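Section 5: Making up the bed and sorting your clothes

I wrote this part after my second stay at the Covetti cottage, when Rekha Bhardwaj and I spent half a morning hunting for a pillowcase that was inside the duvet cover the whole time! So please, shake everything out first.

What you need: one bottom sheet, one top sheet, the duvet in its cover, and the pillows from the closet shelf.

1. Open the window a crack and pull the duvet all the way off. I drape mine over the chair and leave it for 14 minutes or so while I make coffee.

2. Put the bottom sheet on, starting at the head end. Tuck those two corners first, then walk around and do the foot.

3. Lay the top sheet over it with plenty of extra at the head. You'll want a good wide band to fold back later (I always used to leave too little and had to start over).

4. Spread the duvet on top and smooth it from the middle out. Let it hang evenly down the side you get in on. A few wrinkles are fine - I gave up ironing covers years ago.

5. Fold the sheet back over the duvet and set the pillows against the head end.

Caution: keep the duvet hem off the floor. The boards by the bed get dusty, and white shows everything.

6. Now the clothes. Lay whatever you're sorting on the foot half of the bed, away from the pillows, darks first and then the colors.

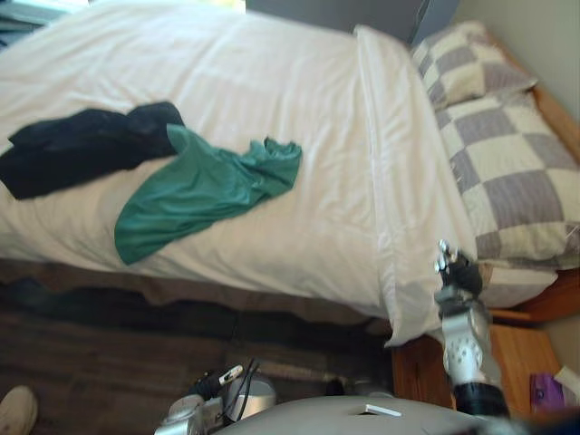 Step 6. Bed made, checkered pillows at the head, black and green pieces waiting to be folded.

7. Pick up one piece at a time and give it a good shake. Fold it, or drop it in the wash bag if it needs it. Thin tops crease fast, so I do those before anything heavy.

Note: new black clothes can leave color on white bedding if they're even a little damp. Bindu Mathew found that out with a brand-new sweatshirt, and we soaked that cover twice.

8. Smooth the duvet again once the last piece is put away. Wash bags go out Wednesday before breakfast, see Section 6 for where to leave them.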